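Sorter bench, May, early afternoon
Gripper closes by itself: I think we have it!
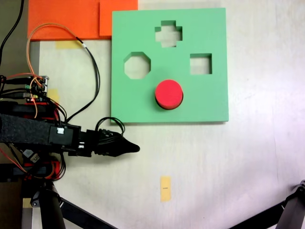
Gebretsadik thinks the firmware is innocent and the cable is guilty, and wrote as much on the whiteboard: check the strain on the gripper lead before touching another line of code, the fault only shows up when the arm is stretched out. I had been blaming the firmware all week. So today was cable day, and what a good day it was.

Background for whoever reads this at the Haneldale bench. The arm goes to pick a foam block, the fingers are supposed to stay open until the grip command, and every so often they snap shut on the way down. The block gets punched sideways or the tip comes down on the board. Last time it pushed hard enough to trip the current limit on the wrist, and the arm went limp and sagged onto the table. No damage, but my hand was closer than I like. More on that further down.

First thing this morning: reran the log from the overnight job. 259 picks attempted, 3 self-closings. That's rare enough to make you doubt yourself and common enough to ruin a run. All of them came with the arm well extended. I had read past that column so many times. Position was right there in the log the whole time!

Then the wiggle test. Motors held, fingers open, arm parked over open table, me with a wooden chopstick poking at the lead where it goes into the housing. Nothing. Poked the loop farther back. Nothing. Went after the connector itself, pushed it gently to one side, and SNAP. Closed like a beak. Did it again to be sure. Snap. I may have cheered.

What the scope showed: the signal line drops out for a moment when the connector leans. The gripper driver (Kinance board, old revision) sees the line come back and treats the first edge as a fresh command, and the fresh command it picks is "close." So Gebretsadik is right about the cable, and I get to be a little bit right about the firmware, because a driver that wakes up and closes is a bad driver. It should hold position or go slack. I'd take either.

Tried next:

Swapped the lead for a new one of the same length. Fault harder to trigger but still there. Chopstick got it after some effort.

Swapped for the longer lead from the Lultis kit. Better again. At full reach there is slack to spare and the connector isn't being pulled on at all. Couldn't get a snap out of normal motion, only by really leaning on the plug, which no pick is ever going to do.

Zip-tied the longer lead to the arm just behind the housing so the bend happens there and not at the plug. Leaned on it. Leaned on it more. No snap. Love a zip tie.

Changed the driver settings so that on loss of signal it waits 30 ms and then needs a full valid command before it moves anything. Put the bad old lead back on to test this alone. Chopstick, lean, scope shows the dropout clear as day, fingers don't move. Beautiful. This is the one that matters most to me, cables always go bad in the end.

Put both fixes on together and ran the pick sequence at full reach. 56 cycles before I stopped it for the afternoon, no self-closings. With a fault this rare that proves very little, I know. The chopstick results are what I trust. The long run goes on tonight and I'll be staring at that log over breakfast.

Safety, please read this bit. I was reaching in to reset blocks with the motors live. We have all been doing it, it's quick, and the arm is small, and it has been closing on its own at random for weeks without any of us knowing why. That's a bad combination. The tip is narrow and it closes fast. Until the long run is in and the other arm has had the same treatment:

Motors off before a hand goes over the board. The e-stop counts. Pausing the script does not, the driver stays powered and will still snap. I checked with the chopstick.

If the arm trips and goes limp, leave it where it fell and note the joint readings before lifting it. We lost the numbers from the first sag because I picked it up straight away.

Old lead is in the bag marked DO NOT USE, bad at the plug end. Keep it, it's now our best test tool!

Still to do: same lead and zip tie on the second arm. Write the driver change up for the Kinance folder with the scope traces. Find out whether the wrist current limit should drop the whole arm or just back off, I'd much prefer backing off. Replace the chopstick, which now has bite marks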